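Mopping the landing, and other summer sports
July 2020

The landing outside our flats in Platier belongs to everyone, so in practice it belongs to whoever cracks first. This month it was me. I had walked past the same grey smear by the lift for long enough to think of it as a neighbour, and one evening I went and fetched the mop.

White floor tiles were somebody's big idea when they did the building up. They are lovely for the 30 minutes after you wash them. After that they keep a diary of every shoe that comes up from the car park.

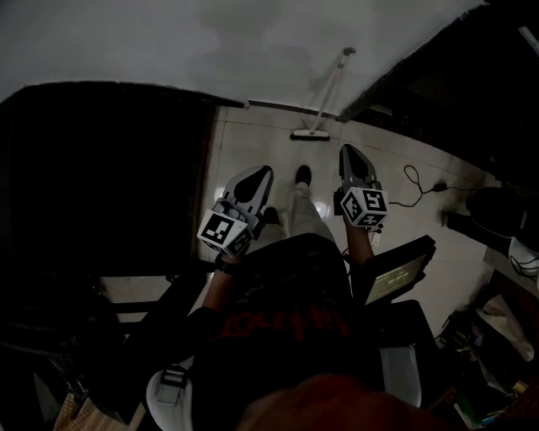

I started with the cheap stuff from Distlow, two capfuls to a bucket, and got a floor that smelled of pears and looked exactly as before. Then I tried plain hot water and a bit more elbow, which my mother would have told me to do in the first place, and did.

The mop is an Erkden with a flat head. It goes along the bottom of the wall very nicely and hates corners. For those you need an old cloth and knees, and mine are no longer what I'd call a matching pair.
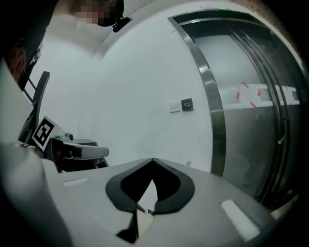 Walls I did with a damp sponge, as far up as I could reach without fetching the steps. White paint again. You clean one patch, stand back pleased with yourself, and find you have now made the rest of it look filthy. I stopped at shoulder height and I'm calling it a dado.

The lift doors were last. Steel surrounds show every fingerprint, and the stickers across the doors are a job for someone with longer nails and more patience than me. I left the brick side alone too – you can't really dust bricks, and I wasn't going to start moving other people's paper. 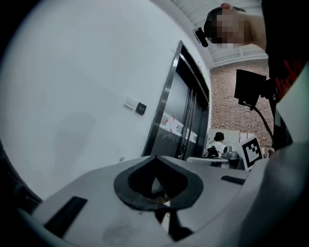

What it cost me

Floor cleaner, 120 pence in the sale and still too much. One sponge, now retired. 2 buckets of water, and the evening.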